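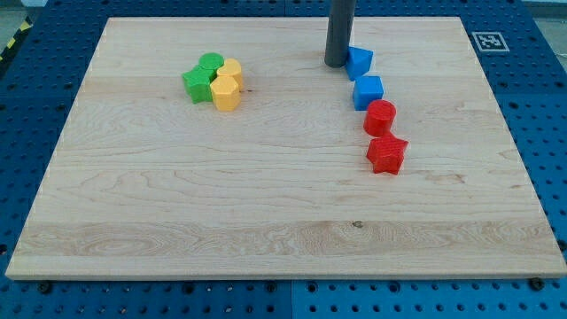 Rirkow Woodshop Opens Its Doors to Evening Students with a New Season of Kitchen Board Classes

RIRKOW – If you have ever run your hand over a good maple board and wondered whether you could make one yourself, the folks at the Rirkow Community Woodshop would very much like to meet you. Beginning in June, the shop on Sandhu Street will offer a new series of evening classes for beginners, built entirely around the making of a kitchen board that a family can chop, knead and serve on for years to come.

The series is called From Plank to Kitchen, and it runs for 4 weeks at a time, with each class starting at 6:30 in the evening and wrapping up whenever the last person has swept under their bench (in the winter trial, this was sometimes closer to ten o'clock, and there were very few complaints!). Each group is kept to 14 students so that everyone gets a fair turn at the planer and plenty of help at the clamps.

"People come in thinking they are going to be scared of the machines, and by the second night they are asking if they can stay late," said Nathalie Robichaud, director of the woodshop. "We had a retired bus driver in the trial group who made his first board for his daughter and then came back and made three more for the neighbors. I still get a little choked up when I think about the night he carried that first one out to his car wrapped in a bath towel."

Students will start with rough maple and learn to read the grain, pick out the boards that go well together, and flatten and square the edges before any glue comes near them. The second week is given over to gluing up, and the third to flattening, sanding and then a good deal more sanding, starting at a coarse paper and finishing at 180 grit. The last evening is for rounding over the edges, oiling and, by a tradition that seems to have settled in already, eating whatever people bring to put on the boards.

Lead instructor Harvey Paquette has been building furniture in the Rirkow area most of his working life, and he is particular about his maple. The wood for the classes comes from the Grulik sawmill up the valley, where it is dried slowly and set aside for the shop in mixed widths. Paquette goes up to choose it himself, usually with a thermos of coffee and usually for longer than he said he would be gone.

"Maple is a kind wood for a kitchen," said Paquette. "It's hard enough to take a knife and the grain is tight, so it doesn't hold on to crumbs the way an open wood will. It does burn if you dawdle at the saw, though, and it'll show you every scratch you didn't sand out. I tell everybody to wipe the board down with a damp cloth before the last sanding, let it dry, and look at it sideways under the lamp. You'll find something. I always do."

The cost of the full series is $195, and that takes in the wood, the glue, the oil, the use of all the tools and a loaner apron for anyone who needs one. Safety glasses and hearing protection are on hand at the shop, but students are welcome to bring their own. Closed-toe shoes are a must, long sleeves should be rolled or buttoned, and anyone with long hair is asked to tie it back before class begins.

Thanks to a gift from Amham Hardware, the woodshop is also able to set aside places in every group for people who would find the fee a stretch. There is no long form to fill in. A short note or a word at the front desk will do.

"My grandfather taught me how to use a hand plane on the back porch, and a lot of people never had a back porch or a grandfather with a plane," said Mackenzie Sutherland, owner of Amham Hardware. "Helping with this was about the easiest yes I've given all year."

Families who would like a look around before signing up are invited to drop by any evening the shop lights are on. Tanner Vachon, who runs the tool room, will be glad to show visitors the benches and the lumber rack, and to explain (at some length, if you let him) how to care for a board once you have one. The short version is to wash it by hand, stand it on edge to dry, keep it out of the dishwasher and give it a fresh coat of food-safe mineral oil whenever it starts to look thirsty.

Students must be 16 or older, and anyone under 18 will need a parent's signature. No experience is needed. Places are given in the order that people sign up, and a waiting list will be kept for the groups that follow through the summer and into the fall.

To reserve a place or ask about a no-fee spot, please stop in at the front desk of the Rirkow Community Woodshop on Sandhu Street.

Press contact: Tanner Perron, Rirkow Community Woodshop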